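Mandagi Survey Supply
Home / Field Equipment / Ground Control / Markers

Skellora Ground Marker Set

Set of 18 reusable ground control markers with carry bag
Item status: in stock, ships in two working days

The Skellora set is for people who map small sites from the air and need fixed points on the ground that show up clearly in the photos. Each marker is a square panel with a black and white checker pattern. You lay the panels out before the flight, measure the center of each one with your GNSS receiver, and pick the same centers in your mapping software afterward.

The panels are 51 cm on a side. At that size the center point can be picked by hand in photos from most small mapping drones at normal working heights. If you fly high or use a wide lens, look at the large panels on the Gumham page instead.

Each panel has a number printed in two opposite corners, so you can read it from either side when you walk up to it. The numbers are also large enough to read in the air photos when you fly low. On a higher flight you will need to go by your sketch or by the approximate coordinates.

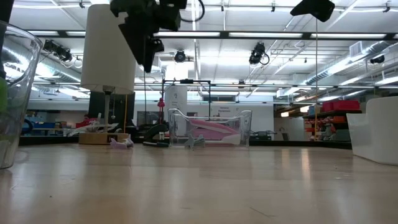 Material and finish

The panels are made of a coated woven fabric with a matte surface. Gloss is a problem with cheaper markers because the white squares wash out in direct sun and the edge between black and white moves a little from one photo to the next. The coating on these panels takes mud well and can be wiped with a damp cloth. Do not use solvent on it. Acetone will lift the print.

There is a metal eyelet in each corner and one in the exact center. The center eyelet is sized for the tip of a standard survey pole. It keeps the tip in place while you take the reading, and it lets you drive a nail through the panel if you want to leave a mark behind for a repeat visit.

The fabric folds in four. It comes out of the bag with fold lines in it, and these mostly flatten within a few minutes in warm weather. In November in a cold field they take longer. Peg the corners and pull the panel tight.

What is in the box

Numbered panels, 1 to 18
Steel ground pegs, four per panel, plus a few spares
Carry bag with shoulder strap and two inside pockets
Layout card, printed on both sides
Blank point log on waterproof paper

A rubber mallet is not included. Neither is a receiver or pole.

Laying out the markers

Put markers near the outer corners of the site first, then fill in the middle. Most mistakes come from leaving all the markers along a road or a fence where they are easy to reach. A line of points controls the model along that line and lets it tilt on either side.

If the ground has a high part and a low part, put at least one marker on each. Keep panels clear of tree cover, parked vehicles and walls, both for the photos and for the satellite signal. Leave some distance from the edge of the flight area so that every marker appears in several photos.

Keep three or more markers out of the adjustment and use them as check points. Compare the position your software gives for them with the position you measured. The error on the check points is the number to report to your client. The error on the control points will always look better than the model really is.

Write down the height of your pole at every point, even if you never change it. Our support desk gets more questions about a wrong pole height than about any other subject.
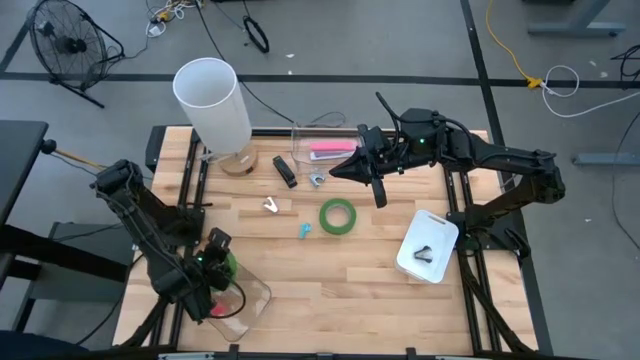
Coordinates and heights

The markers themselves work with any coordinate system. The usual trouble is in height. A GNSS receiver measures height above the ellipsoid, and most site plans use height above a sea level surface. The difference can be tens of meters. Check which one your receiver exports, and check which one your software expects, before you import the point file.

The same goes for the positions stored in the photos by the drone. Many drones store height above the takeoff point in one tag and something else in another. If your model comes out in the right place but floats above the markers by a constant amount, this is the first thing to look at.

The layout card has a short table for noting the coordinate system, the height type and the geoid model used. Fill it in on site and keep it with the point log.

Which set do I need?

The full set suits sites up to 31 hectares in open terrain with an ordinary grid flight. Smaller jobs can be done with fewer panels, and you can leave the rest in the bag. For long corridors such as roads and ditches, two sets give better spacing. The second set can be ordered with different numbers so that no number appears twice in one project. Put a note in the order comments.

Single panels are sold as spares. Give us the number you need replaced.

Using the markers with the Gellik point log app

The Gellik app reads the same numbers that are printed on the panels. You choose the panel number, take the reading, and the app adds the time and the pole height to the record. It exports a plain comma separated file with name, easting, northing and height in that order. If your software wants northing first, change the column order in the export settings.

The app is optional. The paper log holds the same information.

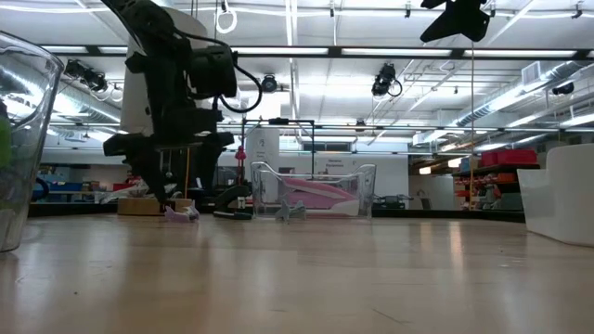
Care and storage

Let the panels dry before you put them back in the bag. Fold them with the print facing in. Pegs go in the side pocket, since loose pegs will scratch the coating. The fabric should not be stored next to a heater or left on a dashboard.

Check the center eyelets once a season. If one has pulled loose, the center of the panel can no longer be trusted and it should be replaced.

Customer notes

"I use them on gravel pits. The pegs bend in hard ground, so I bought longer ones. The panels are fine after two seasons."
Danai Politis

"Numbers are easy to read. The bag could be bigger. I never get it closed the way it came."
Shiuli Ekanayake

Returns and support

Unused sets can be returned within 30 days. Return shipping is paid by the buyer unless the set arrived damaged or incomplete. For questions about layout or point files, write to Azlan Tuhumury at the support desk and attach your point file as text. Quotes for schools and for orders of more than one set are handled by Suryani Sitompul in sales.

Related items: Gumham large panels, pole tip adapter, long ground pegs, replacement point log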